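Monday, 8 July 2019

So I've been teleoperating a robot for a month now, and my wrists would like a word.

If you read the June post you know I signed up for the evening sessions at Floltthorpe, where a small group is collecting demonstrations for two-armed tabletop stuff. You hold a pair of controllers, the arms copy what your hands do, and everything gets recorded so the model can learn from it later. Sounds like a video game. It is so much slower than a video game!

My first week I was terrible. I kept moving like a person, which means I'd reach for a cup, change my mind halfway, wiggle a bit and then grab it. The arms faithfully wiggled too. And all that dithering goes into the recording, so the model learns to dither (ask me how I know). I threw out 138 of my own episodes, and I'm still a little sore about it.

What helped was deciding on the whole motion before I touched anything. Look at the cup, pick the spot where the fingers will close, go there in one go, pause, close. I say it under my breath like a crazy person. Paper cups are the worst, by the way. Squeeze a hair too hard and the rim folds, and you can't feel it through the controllers, you have to watch for it.
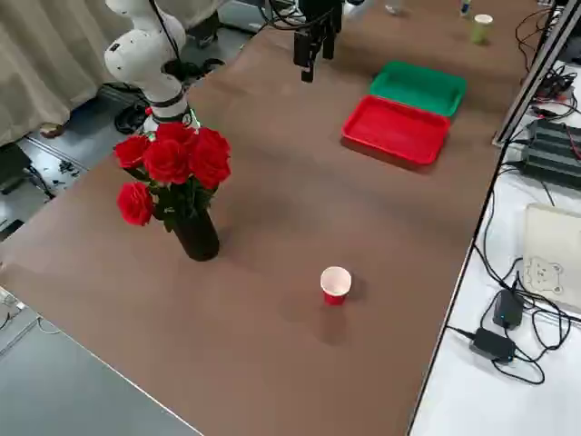
The other thing I had to learn was to stop being tidy. I love putting everything back exactly where it was, and that's a bad habit for this kind of work. If the cup always starts on the same spot, the robot pretty much memorizes the spot. Now I shove it somewhere new every time, swap the trays, turn them at an odd angle, and I move the flowers too, so that one arm has to find a way past the petals.

We use a logging program called Tarkovell, and I have opinions. It saves quickly and the playback is lovely, but the delete button sits right next to the keep button. Who does that? I lost a really beautiful two-handed pass that way and had to go get a snack.

The goal for this task is 2000 good episodes between all of us, and we're at 900. On a decent evening I get 20 I'm happy with before my shoulders creep up around my ears and everything gets sloppy. Then I quit, even if there's time left on the booking.

Next up is handing a cup from one gripper to the other, which I've been dreading. I'll report back once I've had a few tries at it. If any of you have a wrist stretch that works, please leave it in the comments!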